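Filed under: Help Wanted / Part-Time / Front Desk & Mornings

I'm looking for a morning person. I run a small bookbindery and paper shop in Plondham, two doors down from the old feed store, and I've reached the point where I can't be at the sewing frame and at the counter at the same time. I've tried. I end up with glue on the register and a customer who has been standing there long enough to read every card on the rack.

So I need somebody for the counter from 8 a.m. to 1 p.m., four mornings a week to start, maybe five once September gets going and the students come in with their theses. Which four mornings is up for discussion. I'd love to give you the ones you want.

What you'd be doing, mostly: opening up, answering the phone, taking in repair jobs, and writing the tickets so that I can read them later (my last helper was a sweetheart and had handwriting like a seismograph). People bring in family Bibles, cookbooks, kids' books that have been chewed on, and once a complete run of a tractor magazine, 205 issues, in feed sacks. You don't have to know how to fix any of it. You do have to be nice about it, even when it smells like a basement, and you have to be okay saying "I don't know, let me ask."

There's also packing. We ship a fair amount of marbled paper, and it creases if you look at it wrong, so I'll show you my way of rolling it and I'm going to be a pain about it for the first week or two. After that I'll leave you alone. We use Prustex for the orders and the invoices, and if you've never heard of it, don't worry, I learned it in an afternoon and I still keep my own accounts in a notebook.

Pay is 70 dollars a morning plus half off anything on the shelves. I know that won't make anyone rich. If you stay through January there's a bump, and I'll put that in writing when we talk. I close for a week at the end of December and you get paid for it.

I open the door at eight, but I'm in the back long before that, and coffee is on the house all morning.

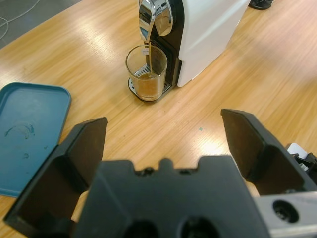 Coffee on its way at the shop.

A few things I should say up front. The front step is high and there's no ramp yet — I'm getting quotes, and the last one was 2,399 dollars, so it's happening, just slowly. If the step is a problem for you, call me anyway and we'll figure out the side entrance, which is level with the alley. Some of the paper boxes weigh 35 pounds, and I can do the lifting if you can't. The heat is decent up front and lousy in the back. Bring a sweater!

You don't need shop experience. I'd honestly take somebody who has worked in a school office or a vet's waiting room over somebody who has sold stationery for years. If you like paper, great. If you like talking to people about their grandmother's recipes at nine in the morning, even better. Retired is fine, in college is fine, just moved here and don't know a soul is also fine (that was me once).

Parking is free behind the building, and the bus stops at the corner of Viklund and Main, a short walk if you cut past the laundromat.

To apply, please don't send me a fancy résumé. Write me a page, by hand or typed, and tell me what you've been doing lately and which mornings suit you. Drop it through the mail slot at Sorkska Bindery or bring it in and say hi. I read everything and I call everybody back, usually in the evening after I've washed the paste off. I'd like to have somebody in place by the middle of August so we get a couple of quiet weeks together before the rush.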